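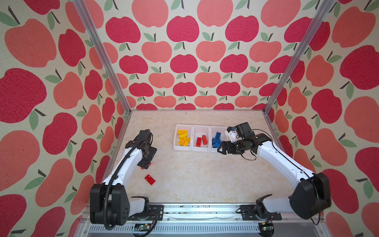 Yellow, red and blue bricks, each colour in its own bin, with apples on the walls.

WHY DO WE SORT THINGS?

Somewhere in your home there is probably a box, and in that box is everything. Bricks, a sock, half a crayon, a coin from a country you have never visited. To find one small blue brick you must tip the lot on to the floor, which makes a noise like a lorry falling down the stairs, and then a grown-up comes in and says the word "tidy".

Sorting is what you do so that this happens less often. It won't stop it altogether. We are not promising miracles.

What is sorting?

Sorting means putting things together because they are alike in some way. The tricky bit is deciding which way. Bricks can be alike in colour, in shape, in size or in how much they hurt when you step on them. All of these are fair. You choose one, and that is called your rule.

Colour is the rule most people try first, because you can see it from across the room. Yellow goes with yellow and red goes with red, and you don't have to pick anything up and squint at it. Very small children can do it. So can very tired parents.

The trouble with colour

Suppose you have sorted all your bricks by colour and you feel rather pleased. Now you want a brick with four studs (studs are the round bumps on top). You know it is yellow. Fine. But the yellow bin also has long bricks in it, and flat ones, and odd curvy ones, and the one you want has gone to the bottom, as they do.

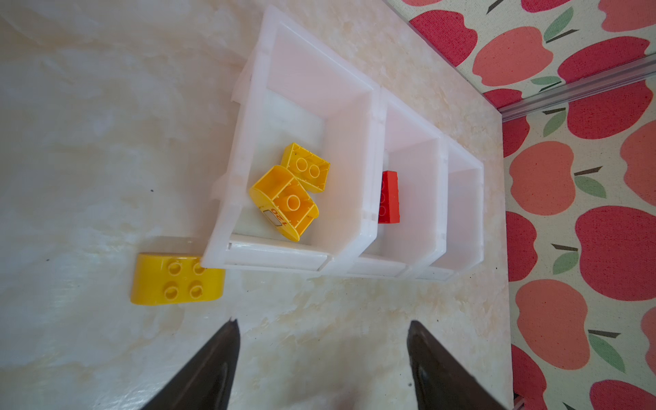 Two bricks can be exactly the same yellow and be no use at all for the same job. A curved piece with a number printed on it might be just right for the front of a racing car, but you would have a miserable time building a wall out of them.

People who own an awful lot of bricks often sort by shape for this reason. When all the bricks in a tray are the same shape, the different colours stand out and your eyes do the hunting. When they are all the same colour, your fingers have to do it, and fingers are slower.

Yutong Han, who wrote to us from Paju, has 3763 bricks and sorts them by shape. Her little brother sorts them by throwing. She says they are still discussing it.

What about the leftovers?

Every sorter meets a thing that doesn't fit. It might be a brick that is half red and half white, or a wheel, or a tiny plastic hat. You have a few choices. You can squeeze it in with whatever it looks most like. You can give it a bin of its own, although a whole bin is a grand home for one hat. Or you can start a bin called "other".

Be careful with "other". It is a very useful bin, and it is also how the box with the sock and the crayon got started.

Sorting outside the toy box

Once you begin looking, you will find sorting all over the place. Libraries do it with books. Shops do it with soup. The cutlery drawer is sorted into knives, forks and spoons, with one space at the side for the thing with a handle that no one in your family can name.

Scientists are keen on it too. They sort beetles, rocks, clouds and stars, and then they argue about whether they used the right rule. Some of these arguments have lasted longer than your grandparents.

Try it yourself

You will need some 20 bricks (or buttons, or dried beans of different kinds) and a few small tubs. An egg box works well once the eggs have gone somewhere else.

Sort everything by colour. Have a good look, then tip it all out again and sort by shape. Did anything that was together the first time end up apart?

Now for the sneaky part. Sort the bricks by a secret rule and ask somebody to guess it. "Has been chewed" is a good one. Shaimaa El Khatib's class played this in February, and the rule that beat everyone was "things I found under the sofa".

When you have finished, put the bricks away in their tubs. You may as well. They're already sorted.

Words to know

Rule: the way you have decided your things are alike.
Stud: the round bump on top of a building brick.
Compartment: a long word for one of the spaces in a tray or a box.
Tidy: ask a grown-up. They'll be glad you did.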